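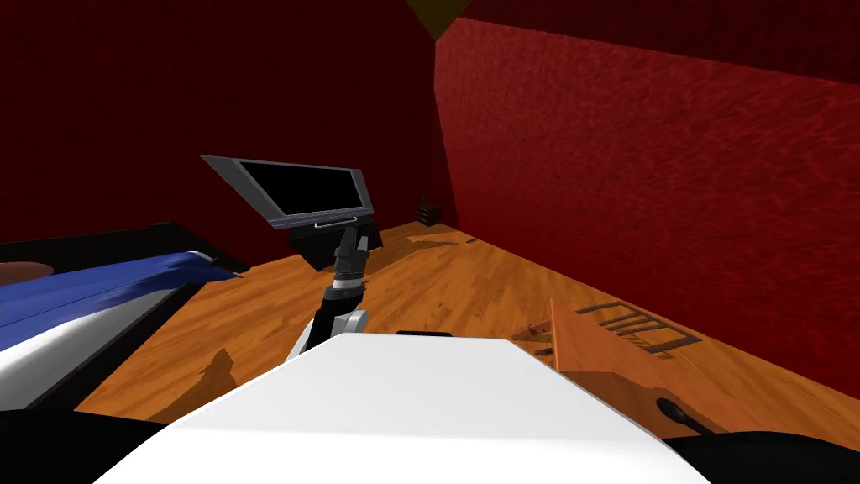

Florneck Sessions: multitrack recordings for mixing practice

Version 1.1, released 2021-07-10

Florneck Sessions is a set of 529 multitrack songs by small bands, all recorded live and handed over with every stem untouched. If you've ever wanted to pull a real drum kit apart and hear the bass player breathing between verses, you're going to have a lovely time with this!

What's in it

Each song folder holds up to 80 stems, a rough stereo mix and a text file with tempo, key and tuning. Stems are 24-bit WAV at 48 kHz. Styles run from folk and garage rock to brass band, and there's a wonderful run of huayno tunes in the Huamán folder (start with those, the charango tracks are gorgeous).

Getting started

Unpack the archive and run clulus check in the top folder. Clulus compares the checksums and lists anything missing. Then open any song in your usual editor and line all the stems up at zero.

Known problems

11 songs have a hum on the vocal stem. They're listed in hum.txt.
The Drilard folder was recorded in June with one room mic swapped left to right. Flip it before you pan.
Lyrics are only transcribed for songs in English and Spanish.

Licence

Free for teaching, research and home use. Please credit the band named in each folder. Ask before putting a remix on sale.

Next version

More brass, and proper tempo maps for the live takes that speed up (most of them do, and they're better for it).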